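Cup scheme reaches its first 20 cafes

The Wikura cup return scheme now has 20 cafes on its list, after Dzene on the harbour road and both Jollo counters signed up in May. Customers pay a small deposit on a washable cup and get it back at any cafe in the scheme, whichever one they bought their drink from.

Members handed back 3,589 cups over the spring. Most came in before ten in the morning, and Monday is the busiest day by a long way. A further 74 went missing, and the deposits on those have been put towards new lids.

Paper cups are still on sale everywhere in the scheme, and we expect that to go on for a while. Many people still don't know that the council's paper bins can't take them. The thin lining that keeps the drink in has to be separated from the paper, and our local plant isn't set up for it. Plain card sleeves that slip off can go in with your cardboard, provided they are clean.

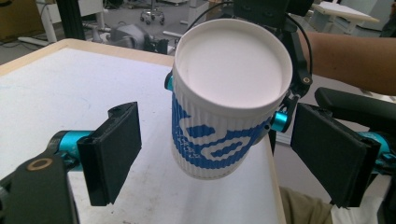 A paper cup with a ribbed sleeve in blue and white.

Algirdas Mockus, who runs the washing side at Wiko, has asked members to rinse cups before bringing them back if they have held hot chocolate or soup. Dried-on soup takes a second wash and holds up the rest of the load. Lids should be handed over separately, as they go through on a different rack.

The collection van now calls at each cafe 3 times a week. If your crate is full before the van is due, ring the depot by noon and it will be added to the afternoon round. Spare crates are kept at the Jollo counter by the station and can be borrowed without booking.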